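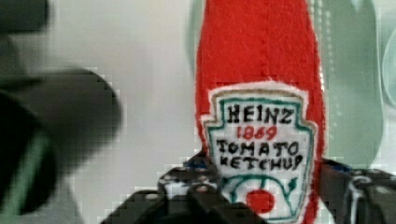
11/05/2023

Woke up early with the firm intention of dealing with the hall closet, and by lunch had dealt with one shelf of it. The shelf is now clean. The contents of the shelf are on the dining table, where I expect they will live until December.

Most of it was easy. Dead batteries, a bag of other bags, the manual for a dehumidifier we gave away two apartments ago. Then I got to the box of soft toys and lost the rest of the morning.

I had forgotten how much I like the ketchup. It's a plush Heinz bottle, red fuzz all over, with a white felt-looking label sewn on the front and the letters done as if somebody had gone at them with a fat marker. HEINZ, 1869, a tomato on a vine. The tomato is a plain red circle. I respect that. Whoever drew it knew what a tomato was and saw no need to go on about it.

I am a grown woman with a pension plan and I stood in my hallway holding a stuffed condiment and feeling quite tender.

The rule for today was supposed to be that anything I hadn't thought about in a year goes. Strictly applied, the ketchup goes. So I changed the rule to anything I wouldn't miss, and then tested it by putting the ketchup in the donation bag and walking to the kitchen to make coffee. I was back before the kettle boiled. The rabbit with the bald ear stayed in the bag and I felt nothing, which I suppose says something about me and rabbits.

Called Ľubica to ask whether she wanted any of it for the kids. Long pause. She said the kids already have 600 of these things and that if I brought one more over she would mail it back, postage due. Then she asked what I had. I said a whale, two bears, a ketchup. She said, "What kind of ketchup?" in a voice I didn't trust at all. I told her it was spoken for.

She thinks I should sell things. She has been selling things on Zwane since spring and talks about it the way other people talk about running. Apparently you get more if you photograph them by a window and write "smoke-free home." She got 18 dollars for a lamp I gave her. I was not aware that lamp had left the family.

Looked on Zwane after we hung up, only to see. Somebody is asking 90 for a plush mustard, "rare," with a stain. I checked on my ketchup again with new eyes and then felt cheap about it and put it on the bookcase, between the atlas and the radio. It looks good there. It makes the atlas look a bit pompous.

Afternoon was worse. Found the Teltico phone in its original box, plus 8 chargers, none of which fit the Teltico phone. Also a single ice skate. I don't skate. I sat on the floor with it for a while trying to work out who in my life has been going around with one skate, and got as far as my cousin before my foot fell asleep.

Ran a damp cloth over the shelf, put the vacuum bags and the light bulbs back, and declared the closet open. There is a second shelf. There is also a third one, up by the ceiling, with a suitcase on it that I have not opened since the move and which I closed the door on quite softly.

Soup for dinner, and toast. Ľubica texted at nine to say the youngest had overheard our call and now wants to know when the ketchup is coming to visit. I wrote back that it's very busy. Then I wrote that it could maybe do one night, supervised.

Need: light bulbs (the ones I kept are all the wrong size), packing tape, stamps. Drop off the rabbit.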